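Re: [handtherapy-list] Moulding wrist splints for small hands
From: Jenő Gulyás
Date: 22 October 2024 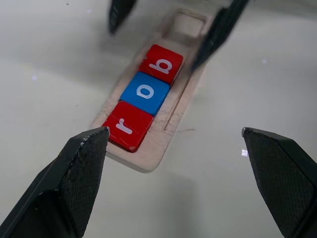 Letter blocks in their wooden tray, red and blue

Dear Kibet, dear all,

What a lovely long message to find with my morning tea! I've answered the bit I know something about and left the rest to cleverer people.

Kibet Nyanda wrote:
> We moved over to the Casteo sheet in April and I'm still not
> happy with the thumb web on our smallest patients. It creases
> as it sets, and two parents have mentioned red marks after
> 30 minutes' wear. Do you trim before heating or after?
> And does anyone still use the Vokell straps?

I cut a paper pattern first, always, and try it on the child while we chat (a good moment to hear how school is going). Then I trim the sheet roughly, heat it, and do the proper trimming while it's still soft. For the web I leave 12 mm extra and roll it back on itself – a rolled edge sits far more kindly than a cut one, and I see much less creasing that way.

As for the red marks, I'd want to know how quickly they fade, and I'd have both children back in for a look before they wear the splints any longer. You have probably done that already, knowing you.

We do still use the Vokell straps, the narrow ones, though the hook side gathers fluff terribly. I have a box of 40 in the cupboard and could easily post you a few to try – just send me the clinic address.

Warmest wishes to everyone at Baxter House,
Jenő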